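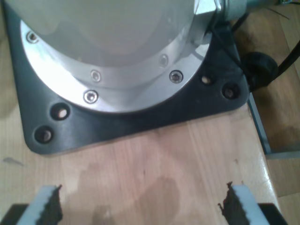 The base end of the arm, with the gripper fingers open over the bench. The stain in the wood is one of the jobs on the list.

I have kept a log since October of every chore attempted on this bench, and it now stands at 1781 attempts. Of those, 1041 ended with the job done to a standard I would accept from a teenager. The rest were stopped by me, stopped by the controller or finished badly enough to need doing again.

The overall rate says very little. Most of the successes come from picking a known object off the table and putting it in a known place. Take those out and what remains is wiping, folding, opening and sorting, where the results are much patchier.

Wiping is a good case. Moving a cloth back and forth over a flat surface is easy. You teach a path, set a downward force and let it run. The trouble is deciding when to stop. A dark mark in pale wood looks much the same to the software whether it is spilt tea or a stain that went in years ago, and the Plulmont planner will go on rubbing at the second kind until it reaches its pass limit. I have set that to 30. A person gives it two wipes, sees no change and moves on. I tried comparing the patch before and after each pass, but reflections off the varnish upset the comparison badly enough that I turned it off again.

The second problem is reach. An arm bolted to a plate does its chores within a circle, and household mess does not gather in circles. Anything close in to the base is awkward too, as the elbow has to fold up tightly and the wrist runs short of travel. I lose a strip of table there that a child could wipe without thinking. Putting the base on a rail would help, and would cost more than the table, the cloths and several years of somebody else doing the wiping.

Fingers are the third. Toothed rubbery pads hold a mug handle or a jar well enough. On thin cotton they either slide off or take two layers when you wanted one. Folding a tea towel takes 4 minutes when it goes well, and I have not included the time spent laying the towel out flat first, by hand.

Oluwatosin Olaniyan, who runs a small packing line in Aston, read an early draft of this and objected that I was being hard on the hardware. Her line uses a similar size of arm to load cartons, and it is dull and dependable. I agree with her. Her cartons arrive the same way up, at the same spot, all day. The shop floor has been arranged to suit the machine, and my kitchen has not.

So for repeated work in a fixed place, yes, and for some time now. For general tidying, no, and I would not buy one for it this year. I have the Futero force sensor on loan until Thursday week and will rerun the wiping set with it before it goes back. If the stop condition improves I will post the numbers, along with the settings file for anyone using the Rweyemamu controller - the defaults are far too stiff for cloth.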